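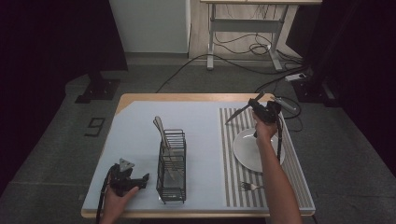 Setting the Table, Slowly

Two years ago we rented a room on Sikside for meetings, and at some point people started staying to eat. That was how the cutlery came into our lives. What follows is one place setting and a lot of opinions about it, some of them from the Thursday lunch crowd (meaning two emails, one of them a complaint about the soup).

The opening picture is the knife on its way. The plate has already claimed its spot on the striped mat, and the fork is lying sideways below it, tines to the left, which no etiquette book I own will defend. I like it there. It looks like it's waiting for a bus.

On the mats

The blue one covers most of the table and the striped one takes the right side. Gray and white, vertical stripes, lighter border. We went through the whole Harju catalog, 315 pages of table linen, and came out the other end wanting stripes, which we could have guessed in the parking lot. Stripes are handy for anyone who can't put a knife down straight. I am one of those people and I still can't.

On the wire holder

Black mesh, tall, planted in the middle of the blue mat with the silverware leaning out of it. The Cetau people make a drawer organizer that would do the same job out of sight, and we own one. It lives in a drawer, where it holds batteries and a single chopstick. Things that stand on the table get used - things in drawers get forgotten until November.

On the plate

White, round, shallow rim. Our full set came from the Drultora closing sale, 242 pieces in nearly every size except the one you want for soup. See complaint, above.

On where the fork should go

Left of the plate. Yes. We know. We have received the diagram, and the second diagram, and a link to an article of 2,000 words on the history of the fork, which I read over a sandwich. The fork will be moved when the knife is down and the napkins turn up.

Napkins are on order. Lunch is still at noon, and you can bring your own spoon if you feel strongly about it.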